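Ulcombe Robot Club: Questions We Get A Lot

I'm Thijs Aerts, I run the simulation side of the club, and I end up answering the same emails every February when sign-ups open. So I put the answers on one page. If yours is missing, write to me and I'll add it!

Do I need to know how to code?

A little helps. If you can read a short Python script and guess what it does, you're fine. If you can't yet, come to the beginner hour at 4 and we'll get you going. Plenty of our members started with zero.

Do I need my own robot?

Nope! Everything in the first term runs in simulation. You log in, load a room, and drive a two-armed robot around in it. You can crash into the furniture all evening long and it costs us nothing (I have done this more than I'd like to admit).

Is my laptop good enough?

Probably. The heavy stuff runs on the club machines and you connect to them. If the picture gets choppy, turn the shadows off in the settings menu first. That fixes most of it.

What is the Brarnbridge Cup?

It's the student contest we enter every spring. Teams get a furnished room they haven't practiced in and a list of tidying jobs, with 20 minutes on the clock. You need 80 points to get to the second round. We made it last year, barely, and I'm still happy about it.

How big are the teams?

Up to 6 people. Smaller is okay too, but you'll want at least one person on arm control and one on vision, and those two need to talk to each other a lot.

What's a Wullitz file?

Just our name for the room setup. It says where the furniture goes, what's sitting on it, and where the robot starts. Please don't edit the shared copy! Make your own, put your initials in the name, and go wild.

Why does everybody practice reaching before grabbing?

Getting two arms over a surface without knocking anything down is harder than it sounds, and grabbing is hopeless until you can do it. I make new members spend their first couple of sessions on nothing else. You'll grumble, everyone does, and then one night your arms glide right in and you'll feel like a genius.

What does the robot's view look like?

A bit strange at first, I won't lie. You're looking out over the robot's own white body with the arms reaching away from you, and the room can be tipped at quite an angle. Give it an evening and you'll stop noticing. These are both from the attic room, with the laptop and the little red and white box on top of the cabinets:

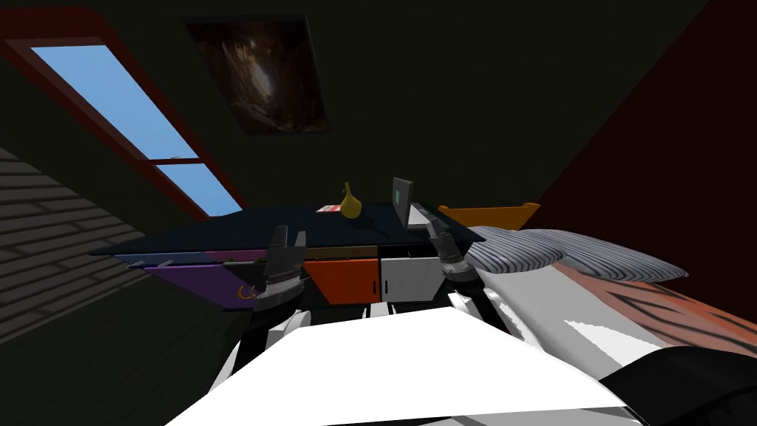
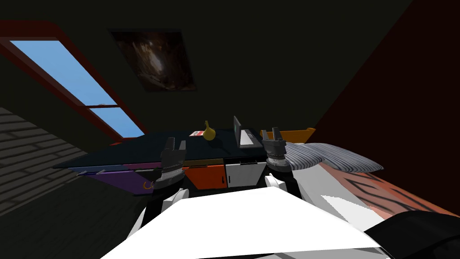 Fuentealba wrote in to say that the tipped view bothered her for a whole week, and that what helped was picking one thing that stays put, like a corner of the furniture, and judging every arm move against it. She'd also like new people to know that saving your run before you change the gripper settings is "not optional, ask me how I know."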